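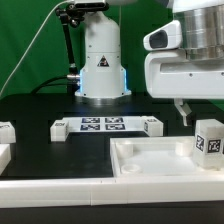

The bench, with the four-marker sheet and the peg tray at front right.

Search this blog
Search

Most of my July went on recording demonstrations. The policy we train from them is a separate subject and I will leave it for October. These are notes on the recording itself, mainly on the difference between guiding an arm by hand and driving it remotely.

Hand guiding is the quicker of the two to learn. You release the joints, take hold of the wrist and move it. A new operator can produce a usable reach on the first morning. The trouble comes at contact. Your hand supplies the force, and the joint torques recorded during the motion include whatever you were doing with your shoulder. On playback the arm follows the same path and pushes with a different force.

Remote control has the opposite profile. The first day is poor. Operators overshoot, stop, look at the wrong camera view and start again. By the third day the paths are slower than guided ones but the commands are the robot's own, so playback is much closer to what was recorded. We use a leader handle from Psarras and log through Inow, with a fixed view and a wrist view stored alongside the commands.
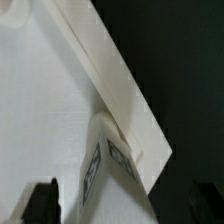 Anisa Chin
Robotics engineer, Bretwood

Edges are where I lose most episodes. When a fingertip meets the lip of a flat part, a few millimetres decide whether it seats or slides along, and the fixed camera gives very little help with that. I now ask operators to watch the wrist view for the last part of any approach and to ignore the fixed one until the finger has settled.

Some settings, for anyone doing similar work:

Motion scaling is 40 per cent near the table and full elsewhere. Operators dislike the change at first – it feels like a fault – and then stop noticing it.

Episodes longer than 74 seconds are discarded. The long ones are nearly all hesitation, and the policy learns to hesitate. 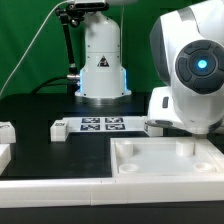

Start poses are varied by hand between episodes. I tried a script for this and went back, as the operators produced a better spread when simply told to park the arm somewhere new.

The set stands at 700 episodes, 11 of which I have marked for re-recording on account of a dropped wrist stream. Jiltomby, our older logger, would have filled the gap with repeated frames and said nothing. Inow at least writes a warning, though it puts it in a file I had to go looking for.

Next job is gripper force limits on the remote side.

Posted Friday, August 1, 2025

Share this post
2 comments

This site uses cookies. Accept | Manage settings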